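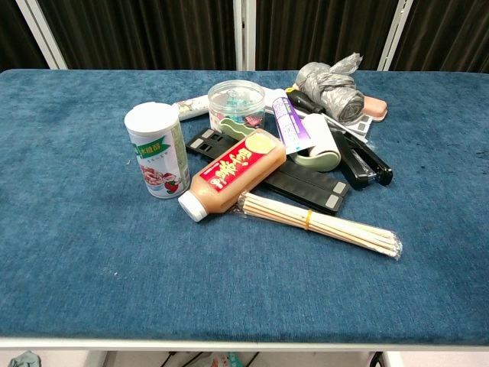 Subject: Re: [narerham-neighbors] flu shots at the Hamville clinic?

Hi all,

Thanks to everybody who wrote back so fast! I got mine yesterday, so let me answer a few things in one go before I forget them.

Tuulikki Hakala wrote:
> Does anyone know if the Hamville clinic is still taking walk-ins
> for flu shots in October? The county page says one thing and the
> recording on the phone says another. My mother is 80 and I don't
> want to drag her over there to be sent home again. Also, can you
> get the COVID booster at the same visit?
>
> The page says 2,098 shots given in the county so far, which sounds
> low to me for this time of year.

Tuulikki, yes, they take walk-ins, but only until 11 in the morning. After that it's appointments. The recording is old (the woman at the desk rolled her eyes when I brought it up, so I guess I wasn't the first). I got there a little before nine and pulled number 23, and they had just called number 6, so bring a book. The line moved pretty well once the second nurse came in.

You can get both shots at one visit. I did, one in each arm, and I was sore and grumpy by dinner but fine this morning. My husband only had the flu one and complained more than I did!

For your mother, ask for the high-dose version when you check in. They had it yesterday but they keep it in a different fridge and you do have to ask. There are chairs in the hallway, and the side door off Whitlock has the ramp, so I'd skip the main entrance with her.

About the 2,098, I wondered too. The nurse told me that number leaves out the pharmacies, and half of our street goes to the pharmacy in Kustska, so I wouldn't read much into it.

Bring your insurance card and the old paper vaccine card if you still have it. I'd left mine in the other purse and they looked me up anyway, it just took forever.

Does anybody know if they're doing kids under five there this year? My daughter is asking, and I completely forgot to check.

Marcy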